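Bavbridge winter clothing project — progress report, October
For: Olesia Onyshchenko, Stelmakh fund
From: Danylo Shevchuk

Quick one this time, full accounts to follow when Zlata has the last receipts in. Short version: on budget, behind on kids' sizes.

Handed out so far: 561 items. Target for the period was lower so we're pleased. Coats went first, as always. Adult sweatshirts fine. Still 33 families on the waiting list, mostly Damulitz side. 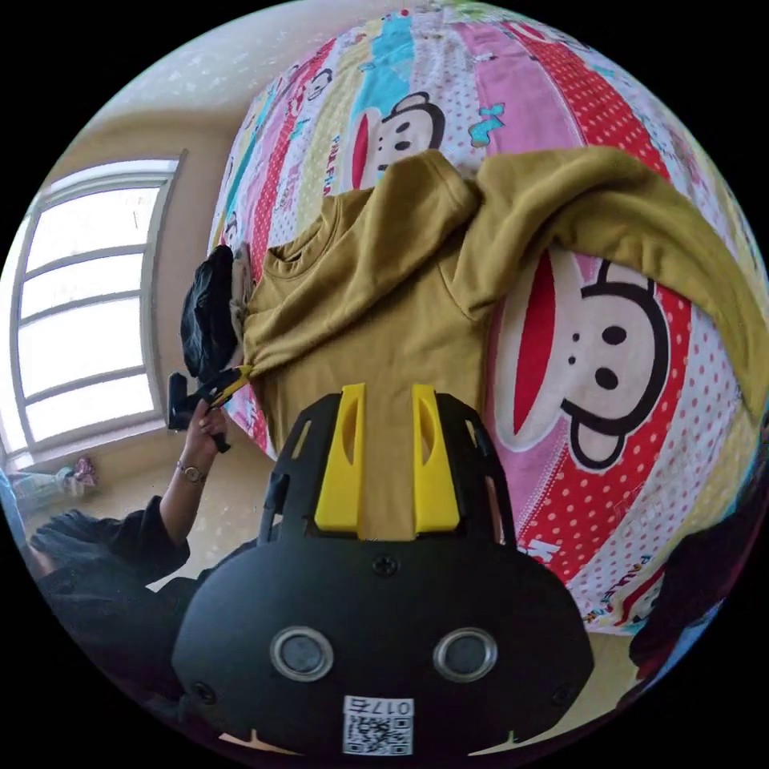
Mustard-yellow sweatshirt laid out on a bed.

Sorting moved to evenings, 6 pm start. Works better for people with jobs. Ihor Maksymiv has redone the size lists — the old ones had teen and adult mixed together and we lost alot of time to that. Van is running again after 2 repairs, both inside the transport line.

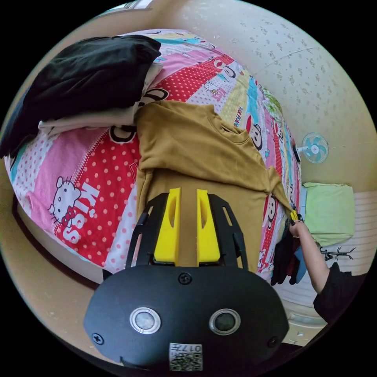

Bedding is the part we underestimated. Asked for 20 sets, could of used double. Families want warm and washable, and the kids want color: a patchwork quilt with pink, turquoise and polka dots, cartoon characters on it, goes a lot faster than plain gray. Yi-chun Hsueh is asking the Gikero store for end-of-line stock. No answer yet.

Money: one change to request. Please let us move what's left under printing over to bedding. Flyers hardly used, most people hear about us from neighbors.

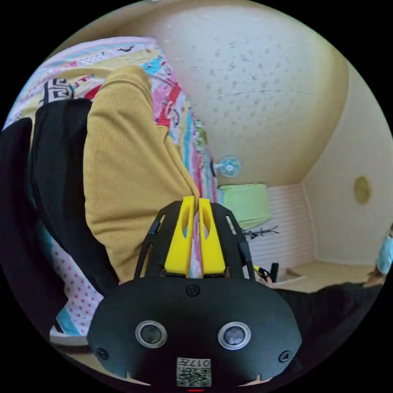 If the answer is yes we'd order right away, before prices go up for winter. If no, we carry on with donated sets and patch what we can.

Still open: kids' boots, storage lease, Zlata's reciepts.

Danylo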